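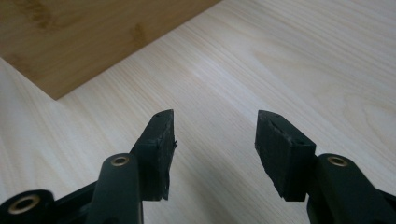 Gunent handheld gripper kit, worth it? Pads already going

3 min read

lalamum_shed
ok so mine's the Gunent kit, the handheld one, $365 plus post. Left pad is ragged on the inner edge, about a third of the way down from the tip, little bits of rubber sticking out. Right one just a bit scuffed up top. Brass bushings look fine to me. Logged 683 grasps on it so far, mostly blocks and kitchen stuff. Is that normal wear or did I get a dud set? Want to know before I order a second kit for the other bench.

tuckshop_torque
Normal. Black pads are soft on purpose. Treat them like brake pads, buy spares

gumleaf77
disagree, 683 is nothing. Mine did way more than that before I saw any tearing. What are you picking up? Anything with a burr on it?

lalamum_shed
wooden blocks, mugs, a peeler, couple of tins. The tins maybe. Opened ones, had the rim on

gumleaf77
well there you go. Tin rims will chew anything

tuckshop_torque
Come on, it's sold as a general purpose gripper. If it can't do a tin of tomatoes what's it for

Vevstead_user
Had both the Gunent and the Vevstead. Vevstead pads are harder, hardly mark, but they slip on anything glossy so you squeeze more and your hand's cooked by arvo. Gunent grips heaps better. Would take the Gunent again and just budget for pads. Linkage on the Vevstead got sloppy too, plain holes, no bushings.

lalamum_shed
thats useful ta. How much are pads? site has them out of stock

Vevstead_user
paid $23 a pair last time I think, don't quote me. They come up again every month or so

colourbynumbers
Don't bother with the originals. Cut your own. Neoprene sheet, sharp knife, two small holes near the top. Cost me nearly nothing

gumleaf77
and then your data's off because the pad thickness is different. If the policy's trained on the stock finger and you swap in some random foam you'll be chasing it for weeks. Seen it

colourbynumbers
Mine's the same thickness, I used calipers. Policy didn't care

gumleaf77
on your one task

colourbynumbers
on four tasks mate

tuckshop_torque
Does the fray even matter? If its on the edge and the flat face is still flat I'd leave it. Trim the loose bits with nail scissors and keep going

lalamum_shed
flat face is ok yeah. I might do that. Worried it'll keep running once it's started but

Vevstead_user
It can. Trim it clean with a bit of a curve, no sharp corner, then it doesn't have a spot to start from. Did this in January and still on the same pair

milosevic_fan
if you're doing volume look at the Milošević mount, takes the same arms but the pads slide out on a rail, no tools. Pricey, $808 with the case. Customer service was slow to answer me but they did answer

tuckshop_torque
$808 for a rail lol

milosevic_fan
I change pads a lot. Saves me faffing with tiny screws. Not saying its for everyone

gumleaf77
email Gunent anyway with a photo. Worst they say is wear and tear. They sent me a free pair when one came unglued, didn't argue

lalamum_shed
emailed. Auto reply says ticket 123, will see. Holding off the second kit til I hear back

lalamum_shed
update: got a person. They reckon edge tearing isn't covered but offered pads at half price once restocked. Trimmed the left one in the meantime. Will probably still get the second kit, grip really is good. No more tins

tuckshop_torque
half price is stingy for a kit that new. I'd push back

gumleaf77
nah that's fair, it was the tins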